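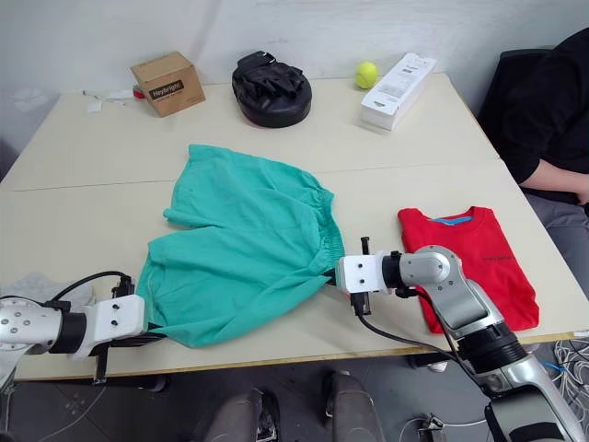 Teal shorts, elastic waist, spread out.

January 28, 2012

I finally went through the summer clothes this week. They had been in two bags at the bottom of the closet and I wanted the shelf space before February.

Shorts are the part I always put off. Shirts I can fold without thinking, but shorts with a gathered waistband never want to lie flat. The elastic pulls the top in and the legs fan out, so you get a shape that is narrow at one end and wide at the other. Ysaline folds hers in thirds and stacks them. I tried that and the pile leaned over.

What works for me is to lay them on their side on the big table, put one leg on top of the other, and smooth from the waistband toward the hems. Then I fold the hems up to the waist and fold once more. If there is a drawstring I tuck it inside first or it catches on the next thing in the pile. 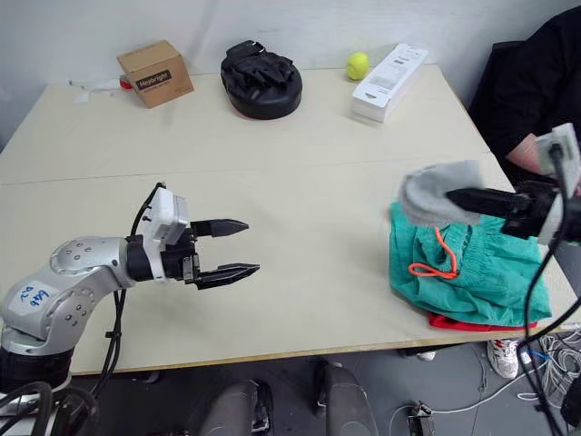 I don't iron any of it. Shorts get wrinkled again the first time you sit down in them. The old T-shirts went in a separate stack, and I put back only the ones I wore last year. That left 7 for the donation bag, plus a gray one I'm still thinking about.

Everything else fits in one Flisden box now, the long shallow kind. Tiina Mustonen asked if I wanted her spare one and I said yes, so the sweaters can have that when it gets warm.

Next is the linen drawer. I have no plan for the fitted sheets.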